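Kitchen Reference > Furniture and fittings > Work surfaces > Stainless steel work table

We use cookies to remember your reading settings. By continuing to use this site you accept our cookie notice.

Stainless steel work table

A stainless steel work table is a freestanding table with a metal top, used for preparing food, sorting dishes and other work where the surface has to be wiped down often. It is found in restaurant and school kitchens, bakeries, laboratories and workshops, and in smaller sizes in private homes. The type is also called a prep table or a steel bench, although the second name is sometimes kept for models fixed to a wall.

Construction

The top is made from a sheet of stainless steel folded down at the edges. The fold stiffens the sheet and covers the cut edge. Cheaper tops are often backed with board to keep them from drumming when something is set down hard. Heavier tops may have steel channels welded underneath instead.

Legs are made of square or round tube. In the open-frame type, the legs are joined by rails and the space below is left free, so that a stool, bin or cart can be pushed under. In the shelf type, a second sheet is fitted between the legs. An open frame is easier to sweep under but gives no storage, and a tall one without low rails may sway if the joints are loose. Most models have adjustable feet for uneven floors.

Square tops are less common than long ones in commercial kitchens, where tables are usually placed end to end along a wall. They are used mainly as island tables that can be reached from every side. The Stikora catalog listed six square models in one year and had dropped all but two of them by the next edition. The remaining pair differed only in height.

Surface finish

Tops are usually sold with a brushed finish. Fine parallel lines in the metal scatter the light and make small scratches less noticeable than they would be on a polished sheet. With use, the brushing is crossed by scuffs in other directions and the surface takes on a mottled gray look. This is normal wear and does not affect the steel.

Smudges are a separate matter. Finger grease and dried hard water both leave marks that show under a low light and may be hard to see from directly above. Meifang Hao, in her handbook for canteen staff, recommends looking along the top from one end with the eyes close to table height. Wiping follows the direction of the brushing. Steel wool and chlorine bleach are avoided, the first because it leaves particles that rust and the second because it can pit the metal.

Use with trays and bowls

Bowls are often placed on a tray and not directly on the steel. A bare metal top is noisy and fairly slippery, and a bowl with a narrow foot can slide when its contents are stirred. A plastic tray with a raised lip catches drips and lets a set of dishes be carried away together.

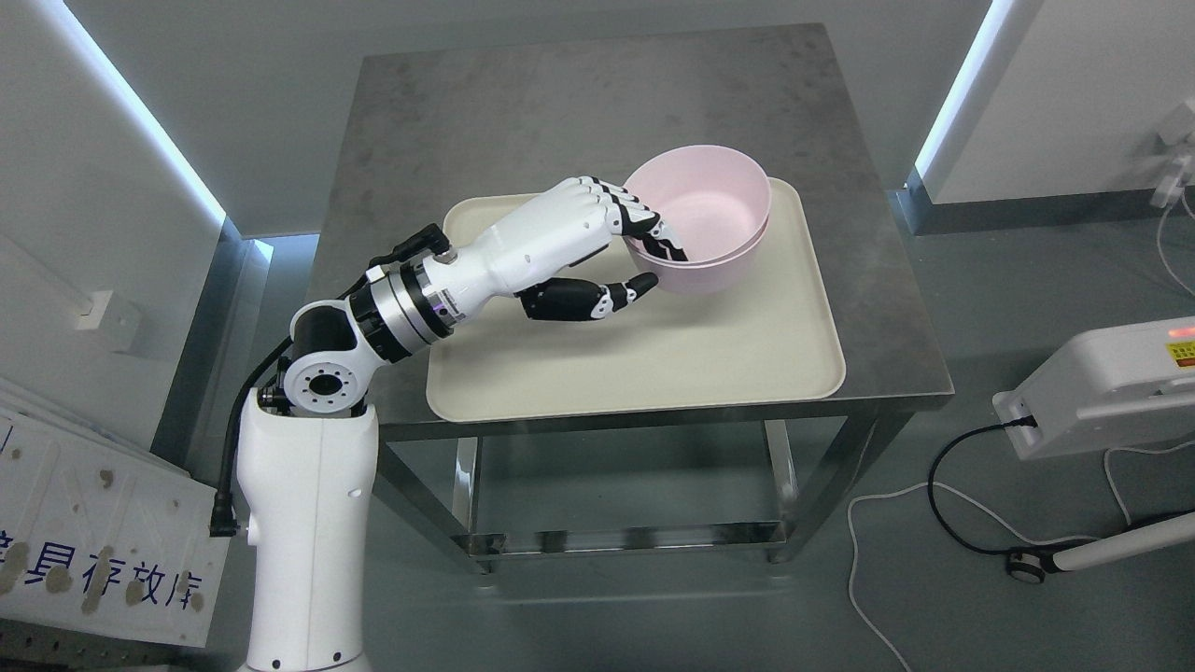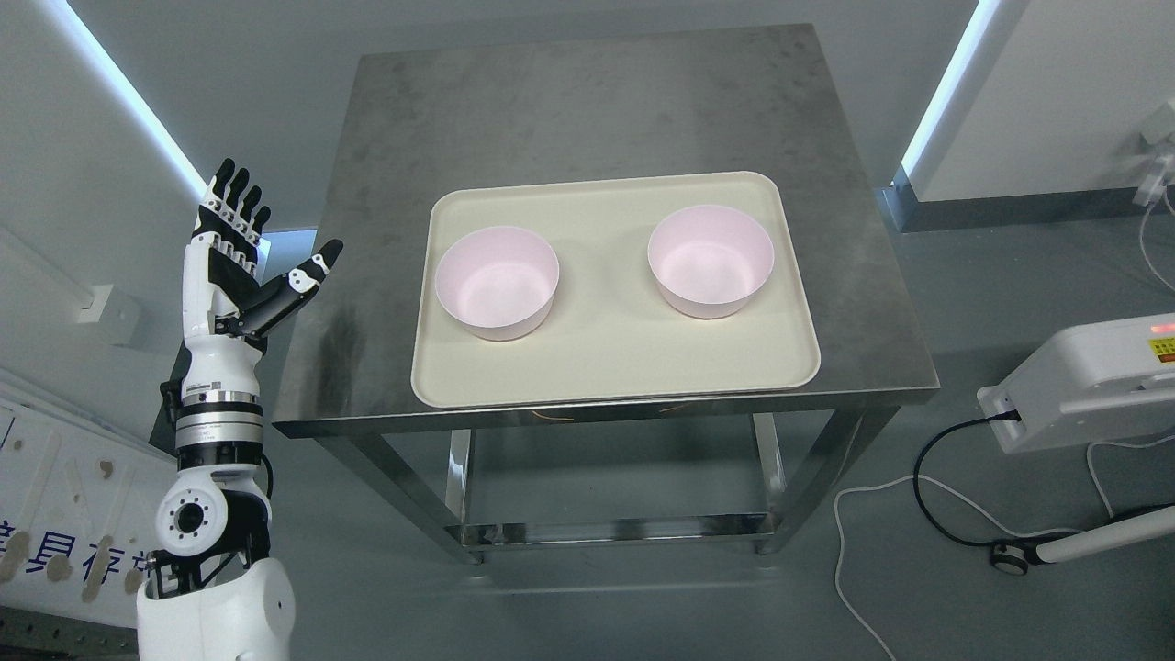
Work table with a brushed stainless steel top.

Tray size is matched to the table. A tray that takes up most of the top leaves little room for anything else but makes cleaning quick, and this arrangement is common where one person does one job at a time. Sunita Grewal gives a working rule that a strip of bare metal should be left along the front, wide enough for a folded cloth. The Clanda range of trays was sized to leave such a strip on its own tables, though the measurements did not suit other makers' tops.

Light-colored plastic is popular for both trays and bowls, as food residue shows up well against it. Pale trays stain with turmeric, tomato and tea. A paste of baking soda and water removes fresh stains, while older ones tend to fade only partly.

Deep bowls are lifted by the rim, with the fingers inside and the thumb against the outer wall. With a full bowl, the second hand goes under the base.

Height and placement

The Kandpal survey of small kitchens covered 174 households, of which 13 had a steel table as their main work surface. Geeta Tomar, who compiled the results, noted that complaints about height came mostly from households where the table had been bought secondhand. A table for kneading should be lower than one used for chopping – the arms need to push down from above. Blocks under the feet are a common fix, but they cancel the use of the levelers and should be wide enough not to tip.

See also

Bench scraper
Dish rack
Serving tray
Mixing bowl

Recently updated

Care of melamine dishes
Fuvance folding shelf
Drain board
Sarla Bisht (kitchen writer)

Page last edited 2021-04-23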